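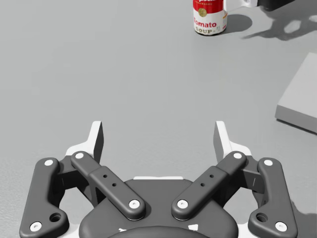 金曜の夜、九時を少し回ったころに、テンモリ・ポドゥヴァルはようやく客席の隅に腰を下ろした。港町クラステッドの小さなホールで、リハーサルが延びに延びたのである。「お腹がすきましたね」と笑う声は、歌うときよりずいぶん低い。

新作アルバム『ノーロウ』は二月の発売以来、じわじわと聴き手を増やしている。収められた10曲のうち、9曲は祖母の台所で覚えた節まわしが下敷きだという。鍋の湯が沸くまでの間に口ずさむような、あの気の長い旋律だ。残る1曲だけは移動中の列車で書いたそうで、なるほど、そこだけ足どりが速い(筆者はこれがいちばん好きだ)。

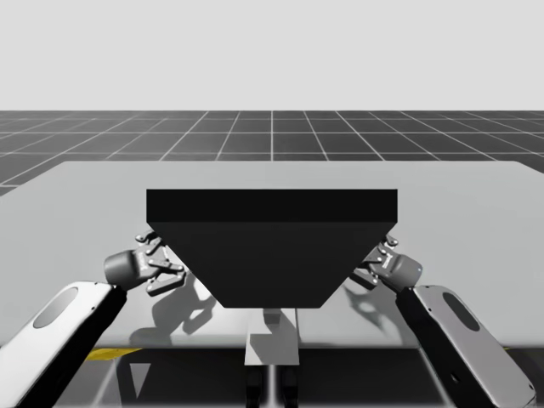 灰色の台の上、二本のロボットアームの間にある黒い箱形の物体。CG画像

プロデュースを手がけたのはヌリア・ソトマヨル。二人の出会いは、客が40人も入れば満員になる酒場アチャリヤの舞台袖だった。「最初の一声で、持っていた譜面を閉じてしまったの」とヌリアは振り返る。それから録音までには長い回り道があり、歌詞を丸ごと書き直した曲もあれば、結局は最初の仮歌に戻した曲もある。

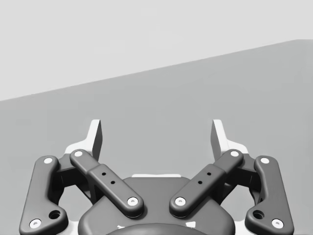
無地の壁と灰色の台に向かうグリッパー。CG画像

来月にはスケレオ劇場での公演が控えている。客席は400。これまでで最も大きな会場だが、本人は曲順よりも、開演前に何を食べるかで迷っているらしい。

「祖母は、お腹がいっぱいだといい声が出ないと言うんです。でも、その祖母がいつも山ほど食べさせるんですよ」

そう言って、差し入れの豆の煮込みをもうひと匙すくった。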